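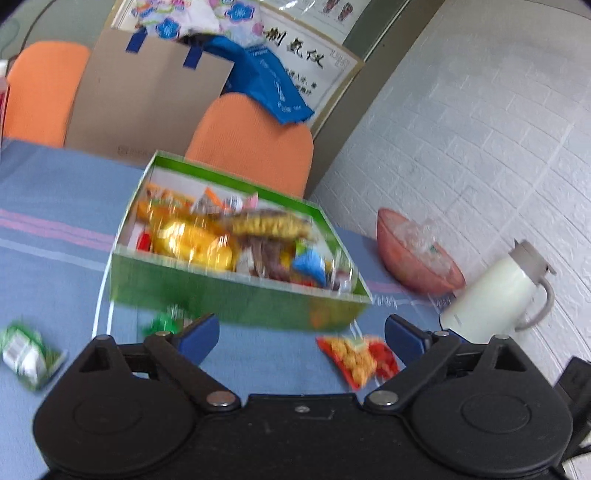

Ticket: hand-held gripper, right finger lagging when closing on soft packets
Opened by: Revathi Alva
Assigned to: Horacio Toledo
Product: Grulla hand-held, blue pads
Status: open, waiting on part

15/01/2024, Revathi

Hi Horacio, me again, sorry! I'm halfway through comparing the Grulla with the old Otbridge one for the snack sorting job and I've hit something odd. When I squeeze the trigger slowly, the left finger comes in nicely and the right one hangs back a bit, then catches up with a little jump. On boxes and anything stiff you'd never notice. On crisp bags and those thin shiny wrappers it's a pain, as the left pad gets there first and shoves the packet sideways before the right one arrives.

What I've been doing: picking packets up off the cloth and dropping them in the green box, then tipping the lot out and starting over. I did 90 picks with each gripper, same snacks, same table. The Otbridge dropped or missed 4 of them. The Grulla missed 14, and nearly all of those were bags with a lot of air in them (the puffed ones are the worst by miles). Small wrapped sweets were fine with both, which surprised me, I'd have bet on it being the other way round.

Tried so far:
- Wiped both pads with a damp cloth and let them dry. No change.
- Swapped the pads left to right. The lag stays on the right, so I don't think it's the pads.
- Turned it upside down and squeezed. Still the right.
- Restarted the logger, in case I was imagining the whole thing from the plots. I wasn't.

Any ideas before I start undoing screws?

Reply, Horacio

Please don't undo anything yet, ha. Two quick things. Can you open and close it by hand with the trigger let go, and tell me if the right arm feels any stiffer than the left? And have a look at the pivot screws. Anju had one from the same batch where a pivot had been done up too tight, and it behaved a lot like what you're describing. Which camera mount are you using, by the way? The older one can lean on the linkage if it's been put on a bit skew.

Reply, Revathi

Newer mount, and there's a clear gap all the way round, I slid a bit of paper through to be sure. By hand, yes, the right is stiffer! It isn't massive but once you know you can't stop feeling it. I also marked both screw heads with a pencil so I can tell if they move.

Reply, Anju Garg

Jumping in because mine was the one Horacio means. Back the right pivot off by an eighth of a turn, no more, then work the fingers up to 3 minutes before you test again. I went a quarter turn on mine and the pad tip started wobbling, so then I had a different problem and had to write a different ticket. Use the short driver from the Stoseo kit if you've got it, the long one slips.

Reply, Revathi

Right, done, an eighth of a turn. Much better by hand, I can barely tell left from right now. Ran the 90 again and missed 7, so that's half of what it was. The jump has gone on a medium squeeze. On a really slow one it's still there, just smaller, and I can hear a faint tick at the same spot each time, a bit before the pads meet.

Also had a go at coming in flatter with the airy bags and pinching the crimped end instead of the belly. Loads easier with both grippers, so I'll write that up separately, otherwise it muddles the comparison. All the numbers above are belly grabs.

Reply, Horacio

The tick sounds like the bush in the right pivot. If it was overtightened at our end it may have picked up a flat spot, and loosening the screw won't cure that. I've asked Arlindo to post you a pair of bushes. Fit both sides, even though the left seems happy, and redo the pencil marks afterwards. Could you keep the old right one for me? I'd like to look at it under the magnifier.

Reply, Revathi

Will do, it'll go in a labelled bag. I'm carrying on with the Otbridge in the meantime and leaving the Grulla numbers out of the table until the bushes are in. Please leave this one open, I'll add the third run here.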